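My Turn With the Grabber Kit

Hi, gadget fans! This month I'm looking at something you hold in your hand, and it's called the Prilus. It comes from a company named Kumonport, and it's a kit for teaching robots how to pick things up. I've had it at my desk all June and I have a lot to tell you.

First, a question. How did you learn to pick up a spoon? You probably don't remember, but you watched other people, you tried, you dropped it, and you tried again. Robots can learn by watching too. The trouble is that a robot's hand doesn't look much like yours. It might have only two fingers! So if a robot watches you use five, it has to work out how to copy that with three fewer.

The people who made the Prilus had a clever idea. They give YOU the robot's hand. You hold a tool with two stubby fingers on the end, and when you squeeze, the fingers close. A camera rides along on the tool and films everything you grab. Later, a robot with the same sort of fingers can study your videos and have a go.

So what do you do with it? You put some things on a table, press record, and start tidying. Pick up the small box, put it over there. Pick up the mouse (the computer kind, no squeaking), put it next to the box. Then you mix everything up and do it again. And again! The booklet in the kit says a good set of lessons is 1000 grabs. I got to 365 before my thumb asked for a vacation. 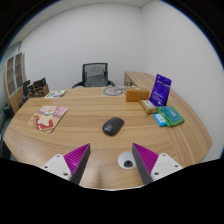
Ready to grab! The two fingers with the bright magenta pads are on the tool, and the mouse is right in front of them.

See the ridges on those pads? They work a bit like the bottoms of your sneakers. Smooth plastic slides on smooth plastic, but ridges give it something to grip. I tried a cardboard box and it came up on the first squeeze. Hooray!

A picture book was much harder. A book lying flat is thin, and the fingers kept bumping the desk before they could get around it. In the end I slid the book until one corner stuck out over the side of the desk, and then I pinched that corner. You do the same thing with a coin on a table, don't you? Try it and see.

The robot that learns from all this is called Pons, and you don't get one in the box. You send your videos to a workshop in Zilholm, where they have a Pons do its homework, and they send you back a film of how it went. Mine was pretty good at boxes. It was terrible at books, and I think that's my fault, as I was a pretty terrible book teacher.

Now for the grumbles. The tool gets heavy if you hold it out for a long time, so take breaks. The battery ran down after 16 minutes one evening, right when I was getting good. And the screws on the fingers are tiny, so ask a grown-up to help if you want to change the pads.

Would I use it again? Yes! I want to have another try at that book. If you get to borrow a Prilus from a library or a science club, start with boxes, go slowly, and let go gently at the end. Pons will copy the way you drop things, too.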